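Stock fingers or aftermarket on a PiPER?

General hardware > Grippers and end effectors

walano_bench
6 June 2023

We have a pair of arms on the bench and I'm trying to settle on fingers before I order more. The task is dull on purpose: pick up play food, put it in a bamboo steamer, leave the other stuff on the table alone. So far I've tried the stock two-finger gripper and a set of Jallent pads, 400 grams grip limit on both.
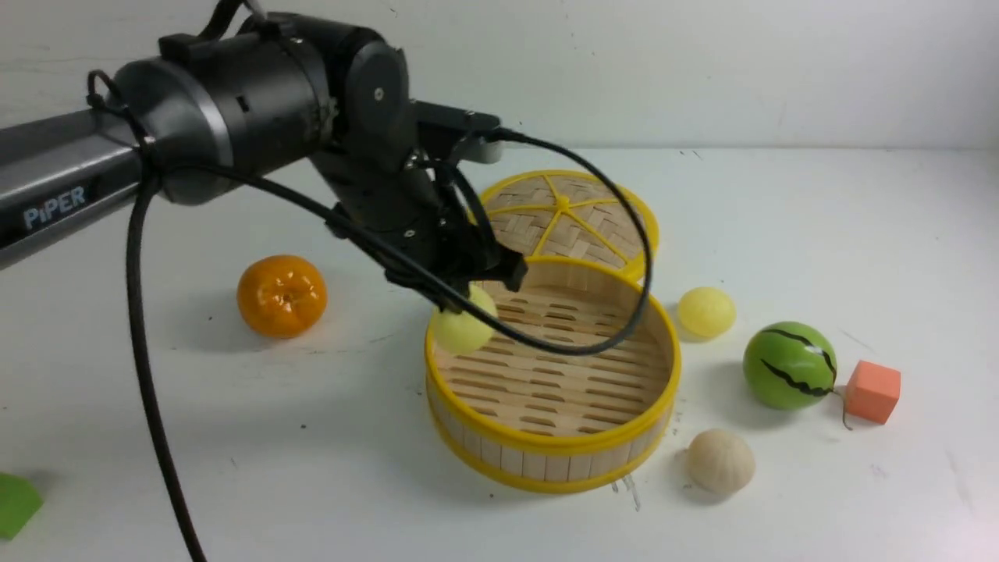 One of the balls going over the rim. PiPER arm, fingers pointing down.

Balls are fine with either set. What I don't like is how much room the gripper takes up once it's inside the rim. Anything near the side wall means the wrist has to tilt, and then the outside of one finger rubs on the bamboo.

gakari_fan
What's your cable plan? I lost a whole afternoon in January to a loop that kept catching on a bin. Zip tie it back along the link and leave a bit of slack at the wrist.

walano_bench
Fair enough, it's on the list. It hasn't caught on anything yet but it does wander across the head camera's view, and that can't be helping.

cai_owner
I'd stop worrying about the pads and look at your finger shape. We run the Cai narrow set at work, paid 129 a pair, and they go into a container much more easily. You do give up some grip on round things.

walano_bench
Round things are most of what I've got, so that's a worry. The egg shape is the one I use to judge fingers now.
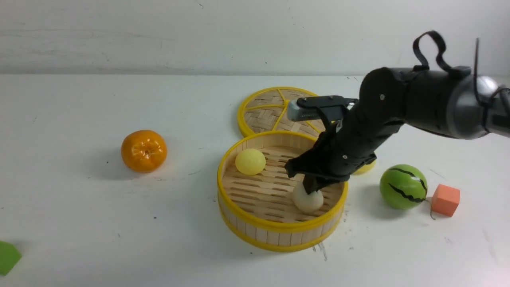

If the fingers close above the widest part it squirts out downward, and if they go too low they hit the slats. I ended up setting the close height by hand for that one and letting the policy do the rest. I don't love it.

tin_shed_robotics
Disagree with cai_owner. Narrow fingers just move the problem. I did 600 cycles on a set and they were great on blocks and rubbish on anything curved. Soft pads on wide fingers, slow close, done.

cai_owner
600 cycles at what speed though? Ours are slow as well and we don't see that. Maybe it's the coating.

tin_shed_robotics
Half speed. No coating, bare print.

cai_owner
Well there you go.

gakari_fan
Are you using a wrist camera as well, or only the head one? For picking the close height I'd trust the wrist one every time.

walano_bench
Both. From the wrist I can tell the buns apart by colour and see how they're sitting on the slats, which the head view loses as soon as the arm is over the basket.

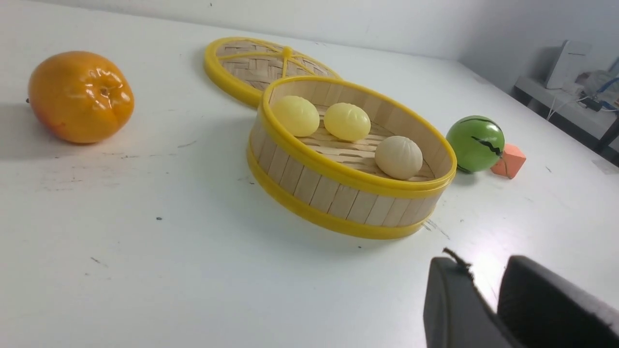
The downside is that the fingers take up a corner of the picture, so any change of pads changes what the policy sees. I swapped sets once without recording new demos and it got noticeably worse -- not hopeless, but worse.

tin_shed_robotics
Check the edges on your pads too. One of those has a flap coming up. Mine started like that and then the lot peeled.

walano_bench
Yep, I've got glue. I'll order one narrow set, run it against the wide ones on the egg and the buns, and post the numbers either way.

gakari_fan
Record new demos for each set or it's not a fair go.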